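Review: Dastari hand-held gripper, compared with the Skukora H2

By Tomomi Nomura
Last updated: 12 Jul 2018
15 comments | 879 shares 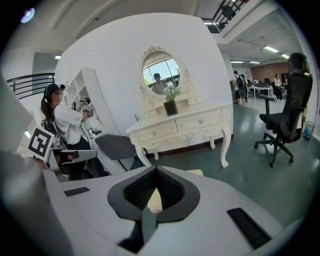 The Dastari is a hand-held parallel gripper with a wide-angle camera on the body, intended for recording manipulation demonstrations without an arm attached. I have been using one alongside our older Skukora H2 since April. Both were run on the same tasks by the same operators, and the recordings went through the same processing. What follows covers handling, optics, tracking and the fingers. Battery life is left out, as the two units use different packs and I had no fair way to load them equally.

Handling

The Dastari puts its mass forward of the grip. You feel this in the wrist after a long session, more so when reaching up to a shelf than when working at table height. The Skukora is better balanced but thicker in the hand, and operators with small hands disliked the trigger reach. Dastari's trigger has a short dead zone at the start of travel, then a linear response to full close. The dead zone can be reduced in the configuration file but not removed. I set it to the minimum and left it there.

The shell is smooth and easy to wipe down. Its seams are tight on our unit. The screws under the rear cover are a different head size from those on the front, a small annoyance when the camera module has to come out.

Optics

The lens is a fisheye with a full circular image, so the corners of the sensor are wasted. In exchange, the view takes in the gripper itself and most of a room behind it. Straight lines near the rim bend heavily and the vendor's calibration file corrects them only in part. Recalibrating with a printed board gave a clear improvement. Do this before collecting anything you intend to keep.

Exposure is the weaker point. With ceiling fixtures in view, the auto mode tends to pull the foreground down for a moment after each fast turn. Locking exposure fixes it but requires a check whenever you change rooms. The Skukora has a narrower lens and handles mixed light more gracefully, at the cost of losing the object sooner when the wrist rotates.

Mirrors deserve a separate note. Visual odometry on both devices picked up features inside reflections and treated them as fixed structure. With a dresser mirror near the middle of the view, the estimated path drifted during side-to-side motion and recovered once the mirror left the view. Masking the glass by hand corrected it. Neither vendor's software offers this automatically — it should.

Tracking

Inertial data is time-stamped on the device and the offset from the video was stable across sessions. Large marker boards were picked up reliably, even at a steep tilt. Small square markers were found at close range and became intermittent as the operator walked away. With two operators in the same space, a board mounted on one gripper helped align the two recordings, and this worked better than aligning by audio. One caution: a board that moves must be declared as moving in the session file, or the mapper will try to anchor to it. I lost a morning to that.

Fingers

The stock fingers are compliant and hold round objects well. Thin flat items are harder. Picking up a sheet of card took several attempts on most trials, and the Skukora's stiffer tips did it more consistently. Ogura sells replacement tips that fit the Dastari mount after light filing. I fitted a pair and kept them on for drawer knobs and small bottles.

Software

The recorder is plain and stable. It crashed on us four times, each time on export of a long session, and no raw data was lost. Export to our Cloketti controller format needs a script, as the axis convention differs.

Verdict

For room-scale work the Dastari is the better recorder, mainly on field of view and marker handling. For bench work with thin parts I would keep the Skukora. Rating: 4 out of 5.

Related
Cloketti controller: notes on firmware and axis conventions
Ogura replacement fingertips, fitted and measured
Fisheye calibration with a printed board
Skukora H2 long-term review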